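Muss man jetzt wirklich auf »Birstead« warten?

4. Dezember 2022

Seit Oktober lese ich überall, der neue Film von Sandamali Jayasinghe sei das Ereignis der Saison. Gesehen haben ihn bisher die Leute, die zu Festivals eingeladen werden, und das bin ich nicht. Ich kenne den Trailer, das Presseheft und ihren Kurzfilm »Drerkero«, der 80 Minuten kürzer war als das, was jetzt ins Kino kommen soll, und dem selbst in dieser Form zum Ende hin die Luft ausging.

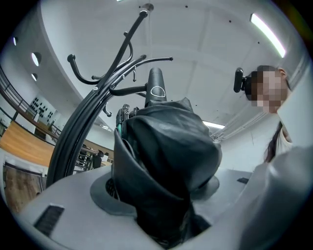
Worum es geht: Zwei Geschwister erben ein Hotel in einem Küstenort namens Birstead, die eine will verkaufen, der andere nicht, und dann taucht ein Gast auf, der angeblich nie abgereist ist. Das kann gut werden. Das kann aber auch einer dieser Filme werden, in denen lange auf Tapeten geschaut wird und alle es »atmosphärisch« nennen. Der Trailer zeigt mir fünf Flure und kein einziges Gespräch, das länger dauert als ein Satz. Der Verleih Mimov startet ihn mit rund 700 Kopien, was für ein Debüt schon sehr selbstbewusst ist. 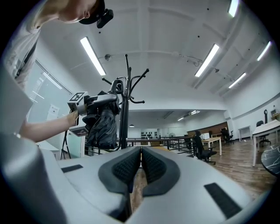 Jayasinghe selbst meint im Presseheft, sie habe den Gast absichtlich nicht erklärt, das Publikum sei klüger, als die Verleiher glauben. Mag sein. Nur hat sie über »Drerkero« fast wörtlich dasselbe gesagt, und dort fehlte mir keine Erklärung, dort fehlte eine Szene. Man merkte, dass da mal etwas im Drehbuch gestanden hatte.
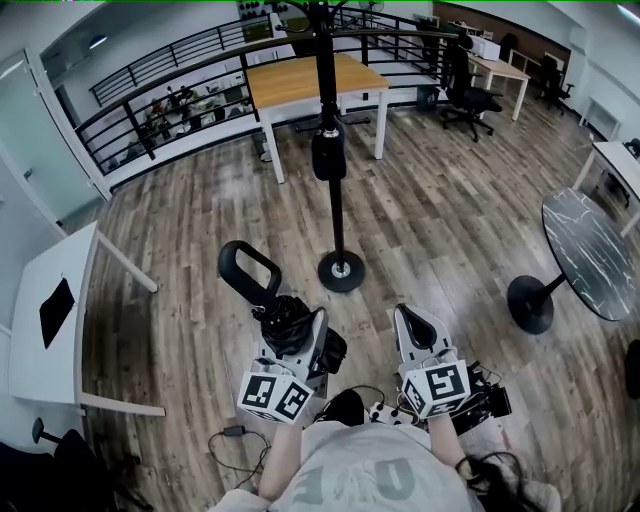
Was mich trotzdem neugierig macht, ist die Musik. Chowdhury hat sie geschrieben, und die paar Takte unter dem Trailer klingen endlich mal nicht nach dem tiefen Brummen, das seit Jahren unter jedem zweiten Thriller liegt. Ein Klavier, leicht verstimmt, dazu etwas wie ein Harmonium. Den Soundtrack kaufe ich vermutlich, egal wie der Film ist.

Eine Karte für die erste Woche habe ich nicht reserviert. Ich gehe in die Spätvorstellung, wenn der Rummel vorbei ist, und schreibe dann hier, ob der Gast am Ende noch abreist.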